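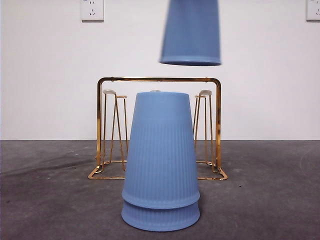 Where do the Trutivdale comics fit between the first game and the second?

Skilia uses cookies to remember your settings and keep you signed in. Accept / Manage choices

Print this page | E-mail this page

Hi all! I finished Trutivdale last month and I'm completely in love with it. I didn't expect a point-and-click adventure about a flooded mining town to get me like this, but I stayed up past 3 a.m. for the lighthouse chapter and then went right back and played it again with the commentary on. So now I want everything.

I know there's a sequel, and I know Bakhtiari put out comics that are supposed to cover what happens in between. What I can't figure out is the order. The fan wiki lists four single issues, a one-shot called The Lamp Tax, and a big collected book, and it doesn't say if the book has all of them in it or if the one-shot is separate. One page says The Lamp Tax is a prequel and another page says it takes place during chapter 5 of the first game, while Orrin is locked in the pump house.

I also don't want to spoil Trutivdale 2 for myself. Somebody in a video comment section said that the last issue gives away who the Surveyor is. Is that true? Should I play the second game first and read after, or read up to some point and stop? I have the first game's ending fresh in my head right now, so I'd love to go straight into the comics if I can.

Thank you so much, I don't know anybody else who has played this!
tidewrack

Oh, you are in for such a good time. I read these as they came out and I've reread them more often than I'd like to admit, so let me try to untangle the wiki for you.

The four single issues are one story and they start a few weeks after the end of the first game. You see the water going down, Marta opening the school again, and Orrin leaving town on foot. Issue 1 is slow but the art is gorgeous, all that gray-green ink, and by the middle of issue 2 it really gets moving. They're meant to be read in number order and there's no trick to it.

The Lamp Tax is the one that confuses everybody. Both wiki pages are half right! The opening and closing pages happen in the pump house, with Orrin sitting in the dark talking to the man on the other side of the wall. What he's telling is a story from his grandmother's time, before the mine flooded, and that takes up nearly the whole comic. So it's a prequel with a wrapper around it. You can read it any time once you've finished the first game, and since you have, I'd say read it first. The wrapper will feel like you never left.

The collected book has all of it, 276 pages counting the sketches. The Lamp Tax is in there too, but they dropped it into the middle for some reason, beginning on page 138, between issues 2 and 3. If you have the book, I'd flip to that part first and then go back to the front. The page break does make a kind of sense (issue 2 ends with Orrin seeing the lamps again), so if you'd rather go straight through you won't be lost.

On the Surveyor: yes, it's true, sort of. Issue 4 doesn't say the name, but there's a full-page drawing of a coat on a hook and if you paid attention in the first game you will know right away. The second game treats that as a big reveal at the end of its chapter 3. My order for a new person would be:

The Lamp Tax
Issues 1, 2 and 3
Trutivdale 2, at least through chapter 3
Issue 4
The rest of the game
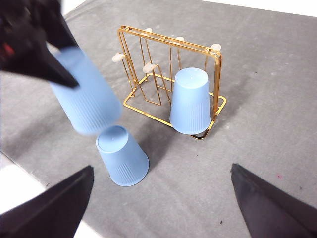

Stopping before issue 4 won't hurt you at all on the game side. The only thing you need from it is how Marta got the boat, and the game covers that in a line of dialogue if you talk to her on the dock before you take the ferry. Do talk to her anyway, she has some of the best lines in the whole thing.

One more bit that made me really happy when I found it. The chalk marks in the backgrounds of issue 3 are the same code as the tally puzzle in the first game, and if you still have your notes you can read them. They're messages from the kids to each other. One is a complaint about soup.

Please come back and tell us what you thought!
Mojtaba Alipour

just play 2 first, the comics are ok but they're extra. i never read them and followed everything fine. great game

jikixfan

Agree with Mojtaba on nearly everything, and I'm so glad someone is asking about these. A few things to add on finding copies.

The single issues are hard to get. The first printing of issue 1 was 3,738 copies, according to the note inside the back cover of mine, and it was never reprinted on its own. Don't pay silly money for it. The collected book has the same pages on nicer paper, and the lettering mistakes in issue 2 got fixed (Marta's brother had two different names in the original).

If you bought the first game from the Jikix store, look in the extras folder before you spend anything. Mine had The Lamp Tax in it as a PDF, and I had owned the game for over a year before I opened that folder. It's missing the cover but the story is complete.

The one place I'd go a different way is issue 3. It has a short conversation on the train that spoils a puzzle solution in the second game, the one with the weights and the bell. It's small and you may forget it by the time you get there. But if you love the puzzles as much as the story, save 3 and 4 together and read them after chapter 3 of the game. I did it that way on my second time through and the train talk was much funnier once I'd already spent an evening ringing that awful bell.

Also, leave the commentary track off for your first run of Trutivdale 2. It talks about the ending from the very first room.
pumphouse_jo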